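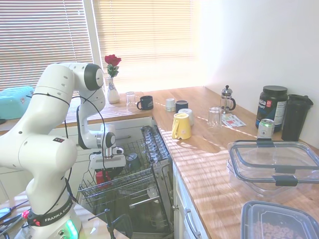 1/ Kitchen week at Gomcombe. The task is moving crockery to and from the top rack of a dishwasher, and we are teaching it to the arm by demonstration. I'm posting my notes as a thread, mostly for people setting up something similar.

2/ There are two ways we show the arm what to do. One is by hand: you hold the arm near the wrist and walk it through the movement while it records its joints. The other is by remote control, with a hand controller, standing back and watching. We do both and keep the two sets apart.

3/ By hand is quicker to learn. Most new people get a usable run within an hour. The drawback is that your own arms and sleeves get into the camera views, and the robot won't have those there when it works alone. It also lets you cheat, as you can feel the rack through the arm.

4/ Remote control is slower and more tiring. You lose the sense of touch and have to judge contact by eye. The runs are cleaner for training, though, because the operator has nothing to go on except what can be seen from outside, and the robot will be working from cameras too.

5/ Cups are the best objects to start on. The fingers can go over the rim or take the handle, and you need to decide which before you record anything. If one operator grips the rim and the next goes for the handle, the model learns something halfway between and closes on nothing. We wrote "rim first" on the whiteboard and it has stayed there since September.

6/ Bowls are harder. A wide bowl leaves you only the rim to hold, and the wrist camera gets so close that a large part of its view is bowl.

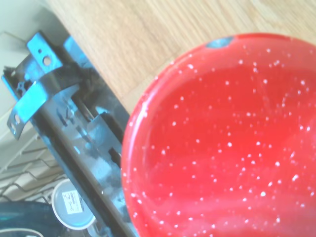

7/ Slow down for the last bit before contact. People coming from games tend to move at one speed throughout and then stop dead. The arm will follow that faithfully and so will the model. We ask operators to ease off a hand's width above the surface and keep going, with no full stop.

8/ Don't hover while you think. A pause in the middle of a run gets learned as part of the task. If you lose track of what you're doing, end the run, mark it as failed and start again. Nuria Vallejo went through our first batch and threw out 72 runs for this alone. A lot of those were mine.

9/ Mistakes with a recovery in them are worth keeping. If the cup catches on a tine and you lift, shift and set it down again, leave that in and label it. The model needs to see how to get out of trouble. What we don't keep is a run where the operator gave up and reached in.

10/ Move things between runs. Turn a handle the other way, swap the mug, push the rack in slightly. It is dull and it adds time to every run. When we skipped it, the arm did well with the mug where it had always been and missed as soon as we shifted it.

11/ Sunlight is a real problem in this kitchen. Morning runs and afternoon runs look like two different rooms to the cameras. We tried keeping the blinds shut all day and the model then struggled when they were open. Now each operator does a share of runs at both ends of the day.

12/ Leave the worktops in normal use. Misent, the other site, cleared theirs completely and had to redo a fair part of their set when the kitchen went back to being a kitchen.

13/ On numbers: as of Jan 16, 2025 we have 2493 runs that passed review, from 9 operators. The review is one person watching every run at double speed with a keyboard: keep, drop, or ask the operator. It's the slowest part of the whole job and I would not leave it out.

14/ Software is Noson, our own recording tool. It saves the joint positions, the gripper opening and all the camera streams against one clock. Check that clock every morning. We once had a wrist camera running late for a whole day and the runs looked fine until we tried to train on them.

15/ Operators do 3 short sessions a day with proper breaks in between. Quality drops off well before people say they're tired. You can see it in the grips first, then in the speed.

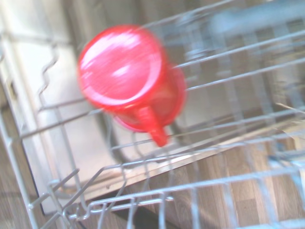

16/ A question from the replies: do the people giving the demonstrations need to know anything about robotics?

Very little. They need to know where the stop button is, how the controller maps to the arm and what counts as a finished run. Patience matters more than background. Two of our steadiest operators came from catering.

17/ Plates are next. I'll add to this thread when we've got through the first batch.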